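3. シーズン前の初期設定(ロスターと練習メニューの登録)

2章でアカウントを作ってログインまでできた方、おつかれさまでした。ここからがDrallwoodの本番です。わたしは高校のアメフト部でアシスタントコーチをやりながらこのガイドを書いているので、説明がどうしてもアメフト寄りになります。ラグビーやラクロスのチームで使っている方は、ポジション名のところだけ読み替えてくださいね。

更新日:2019年7月6日(バージョン8の画面に合わせて書き直しました)

3-1 始める前に手元に置くもの

・昨シーズンの最終ロスター(紙でもスプレッドシートでも)
・今年の新入部員の名簿
・学校のグラウンド使用予定表
・キャプテンの連絡先

うちは最終ロスターを誰が持っているのかわからなくなって、去年はここだけで丸一日つぶしました。先に探しておきましょう。メディカルチェックの用紙は3-5で使うので、まだそろっていなくても大丈夫です。

3-2 チームを作る

1. ホーム画面の右上にある「チーム」を開きます。
2. 「新規シーズン」を選びます。「新規チーム」ではありません。ここ、本当に間違えやすいです!
3. シーズン名を入れます。うちは「秋季」とだけ入れています。年度は自動で付きます。
4. 「昨シーズンから引き継ぐ」にチェックを入れるかどうか決めます。
5. 「作成」を押します。

注意:「新規チーム」で作ってしまうと、過去の成績とつながりません。あとから統合する機能は今のところないので、気づいた時点で削除して、1からやり直してください。選手を入れ終わってから気づくとかなりへこみます。

メモ:引き継ぎにチェックを入れると、卒業した選手もそのまま入ってきます。次の3-3で外すので、あわてなくて平気です。わたしは毎年チェックを入れる派で、同僚のYến Hầuコーチは毎年まっさらから入れる派です。どちらでもちゃんと動きます。

3-3 選手を登録する

1. 「ロスター」タブを開きます。
2. 卒業した選手の名前を長押しして、「アーカイブ」を選びます。
3. 右下の「+」を押して、新しい選手の名前、学年、背番号を入れます。
4. 第1ポジションと第2ポジションを選びます。
5. 全員分入れ終わったら「保存」を押します。

注意:手順2では、「削除」ではなく「アーカイブ」を選んでください。削除すると、その選手が出た試合の記録から名前が消えて、「不明」と表示されます。うちの背番号80、レシーバーのQuang Quanが一度これで「不明」になりまして、本人に見つかってずいぶん文句を言われました(手で全部入れ直しました)。

背番号は重複すると赤く表示されますが、保存はできてしまいます。試合当日に気づくと大変なので、赤いままにしないこと。まだ番号が決まっていない選手は空欄でかまいません。仮の番号を入れておくと、それがいつのまにか本決まりになって、あとでもめます。うちでは毎年もめます。

第2ポジションは面倒でも必ず入れましょう。主力がごっそり抜けた年は、この欄がいちばん役に立つんです。ラインの控えが足りないとき、「第2ポジションで検索」を使うと候補がすぐ出てきます。春にタックルが足りなくなったときも、この検索で出てきたThư Tônをタイトエンドから回してみたら、思った以上にはまってくれました。

3-4 デプスチャートを組む

1. 「デプスチャート」タブを開き、「オフェンス」「ディフェンス」「スペシャル」のどれかを選びます。
2. 左の一覧から選手を指でつまんで、枠まで持っていきます。
3. 控えは先発の下に重ねます。
4. 迷っている枠には「競争中」の印を付けます。
5. 「下書き保存」を押します。 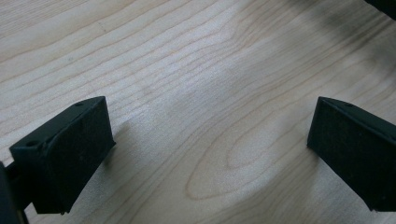
下書きのうちは、コーチ権限を持っている人にしか見えません。「公開」を押すと選手全員に通知が飛びます。しかも取り消しても、通知そのものは選手のスマホに残ったままになります。夜中に作業していて、うっかり公開を押してしまったことがあるんですが、翌朝の部室の空気といったらもう……。権限設定で「公開前に確認する」をオンにしておくことを強くおすすめします。手順は次のとおりです。

1. 「設定」から「権限」を開きます。
2. 「公開前に確認する」をオンにします。
3. 確認する人を選びます。自分以外のコーチにしておくと安心です。

「競争中」の印は、できれば夏合宿が終わるまで付けておきたいところです。選手は先発の欄に名前が載ると、やっぱりそこで決まったものと受け取ります。うちのクォーターバックは5月の時点で2人が並んでいて、まだどちらとも決めていません。片方のTalha Afridiは肩が強く、もう片方は読みが早い。チャートの上では並べたままにしてあります。

メモ:同じ選手を3つ以上の枠に入れると、黄色い三角が出ます。エラーではありません。人数の少ないチームだと三角だらけになりますが、そのまま保存できます。

3-5 メディカル情報を入れる

1. 選手の名前を開いて、「メディカル」を選びます。
2. メディカルチェックの受診日を入れます。
3. 制限がある場合は、「接触なし」「走るのみ」「見学」から選びます。
4. 「保存」を押します。

注意:けがの細かい内容は、自由記入欄に書かないでください。この欄はマネージャーにも見えます。診断書の写しは学校の保管ルールに従って、アプリの外で管理しましょう。

注意:脳しんとうの疑いがある選手は、必ず「見学」にします。復帰の判断はアプリではできませんし、コーチのわたしたちがするものでもありません。医師の許可が出てから制限を外してください。

制限を付けた選手は、次に説明する練習メニューで、接触のあるドリルから自動で外れます。これは本当に助かっています。以前はホワイトボードに磁石を貼ってやっていて、誰かが肩でこすって磁石が落ちると、もう何がなんだかわからなくなっていました。

3-6 練習メニューを作る

1. 「カレンダー」で日付を押し、「練習を追加」を選びます。
2. 開始時刻と終了時刻を入れます。
3. 「ドリル」一覧から必要なものを引っぱってきます。
4. 各ドリルの長さを決めます。最初は全部15分になっています。
5. 給水の時間を入れます。
6. 「メニューとして保存」を押すと、ほかの日にも使い回せます。

ドリルには番号が付いていて、番号でも検索できます。わたしがいちばん使うのは202番の「オープンフィールド・タックル」です。名前を全部打つより断然早いので、よく使うものは番号で覚えてしまいましょう。自分で作ったドリルには番号が付きません。一覧のいちばん下に五十音順で並びます。

注意:夏場は給水を手動で入れないと、一度も休憩のないメニューが平気でできあがります。警告も出ません。わたしからも開発元のProllitzに要望を出しているところです。気温の高い日は、メニューの予定にかかわらず休ませてください。

メモ:グラウンドをほかの部と共用している場合は、「場所」の欄に「半面」と入れておくと、全面を使うドリルが灰色になります。うちはサッカー部と半分ずつなので、キックオフの練習はほぼいつも灰色です。土曜の朝だけ全面が取れるので、スペシャルチームはそこにまとめています。

3-7 うまくいかないとき

選手に通知が届かない
選手側のアプリで通知がオフになっていることがほとんどです。選手のスマホを見せてもらって、「設定」の「お知らせ」を確認してください。

デプスチャートが前の状態に戻ってしまう
2人のコーチが同時に編集すると、あとから保存したほうが残ります。うちではオフェンスはわたし、ディフェンスはYến Hầuコーチと分けて、相手のタブには触らないことにしています。

昨シーズンの試合が出てこない
3-2の手順2で「新規チーム」を選んでいないか確かめましょう。そうでなければ、画面を下に引っぱって読み込み直すと、たいてい出てきます。

キャプテンがメニューを見られない
キャプテンの権限は毎シーズンリセットされます。「設定」の「権限」で、もう一度付けてあげてください。うちも今年Mỹ Nôngに付け忘れていて、最初の練習のメニューを口で伝えるはめになりました。

ここまで入れたら、一度ログアウトして入り直し、ロスターとチャートがきちんと残っているか見ておいてください。試合日程と対戦相手の登録は4章に続きます。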